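Larnon Flat Panels - plain, smooth, and finally back in stock

I've been selling these out of the Jivden shop for a good while now, and they're still the thing I get the most emails about, which makes me laugh a little because they're the plainest item we carry! No print, no grooves, no fake grain. The Larnon is a flat gray panel with a soft finish somewhere between matte and satin, and you stand them side by side and get on with your life.

I put them up in my own back hallway first (the one where everybody drops their boots), and I liked them so much that the laundry room got them next. They wipe down with a damp cloth and a drop of dish soap. Please don't use a scouring pad - I did, once, on a spare, and it left a shiny patch I could see from the door.

The gray moves around with the light, so do think about where your lamps and windows are. Near a bright light it goes very pale, and in a darker spot it can lean bluish or even a touch green. The seams can be tight and quiet or you can leave a gap and let it read as a dark line. I like a bit of both.
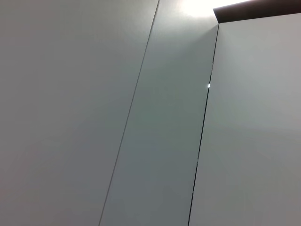
One customer wrote in to say she'd ordered a single sample, stood it in her kitchen from breakfast until after supper, and changed her mind about the color twice before deciding she loved it. She also wished the joining strips came in the box. Fair enough! They're sold separately for now, and I've passed the grumble along to Cuadros, who make the panels for us.

Panels come in a pack of 4, wrapped flat with cardboard corners. A pack is $426 and local delivery is another $20. If you're ordering for a big room, anything over $300 in extras (strips, adhesive, end caps) gets free delivery too.

You can cut them at home with a fine-toothed saw, good side up, masking tape along the line. Let them sit in the room overnight before you fix them. I use the Gitar adhesive, the slow one, so there's time to nudge things straight - and I always need to nudge.

Samples are free, just ask. The next batch after this one should land in December.

Contact us | © Jivden | Back to top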